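자동차 실내 관리 4주차 수업 메모 (시트커버 실측과 장착)

지난주에 원단 얘기를 하다가 시간이 다 가 버려서, 이번 주는 바로 실측부터 들어갈게요. 줄자, 분필, 종이테이프 챙겨 오시고요. 제가 보여 드릴 차는 Semport 픽업트럭인데 앞좌석이 벤치형이라 초보자한테는 좀 까다로워요.

먼저 치수입니다. 등받이 높이는 헤드레스트를 뺀 상태에서 재고, 방석 폭은 가장 넓은 데를 기준으로 잡습니다. 실습차 앞좌석 폭은 127cm로 적어 두었어요. 작년 자료에 다르게 적힌 분은 고쳐 주세요. 사이드 에어백이 있는 차라면 등받이 옆면 봉제선을 꼭 확인하세요. 여기를 막는 커버는 아무리 예뻐도 쓰면 안 됩니다! 시험에도 냅니다.

원단은 세 가지만 비교해요. Brurwood 캔버스는 두껍고 뻣뻣해서 짐 싣고 다니는 분들한테 좋고, Kosten 네오프렌은 물에 강한 대신 여름에 덥습니다(7월에 반바지 입고 앉아 보시면 바로 아실 거예요). Khan 인조가죽은 닦기는 제일 편한데 모서리가 빨리 닳더라고요. 제가 마찰 시험을 최대 1,476회까지 돌려 봤는데, 모서리 쪽은 429회에서 벌써 표면이 일어났어요.
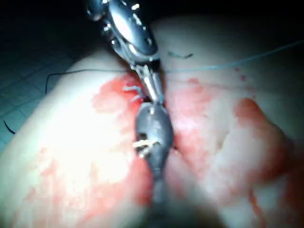
장착 순서는 방석, 등받이, 헤드레스트입니다. 다들 등받이부터 씌우고 싶어 하시는데, 그러면 밑단 끈을 뺄 자리가 없어져요. 끈은 방석과 등받이 사이 틈으로 밀어 넣고 뒷좌석 쪽에서 당깁니다. 손가락이 안 들어가는 좁은 틈이면 끝이 가느다란 집게가 편해요. 연습용 조직의 갈라진 틈을 향한 저 은색 수술 기구처럼 길고 좁은 집게 끝을 모은 채 곧게 넣으면 됩니다. 비스듬히 넣으면 안쪽 스펀지를 찢어 먹기 쉬워요. 저도 한 번 해 먹었습니다.

고리는 시트 밑 철제 프레임에만 거세요. 배선이나 레일에 걸면 시트를 앞뒤로 움직일 때 문제가 생깁니다. 다 걸고 나서는 시트를 끝까지 밀었다 당겨 보고, 안전벨트 버클이 커버 밖으로 잘 나와 있는지 확인해 주세요.

과제: 본인 차나 가족 차 한 대를 골라 앞좌석 치수표를 만들고, 원단 하나를 골라 이유를 200자로 써 오세요. 차가 없는 분은 실습차로 하셔도 됩니다. 다음 주에는 뒷좌석 분할 시트와 팔걸이를 하니까 치수표는 버리지 말고 들고 오세요.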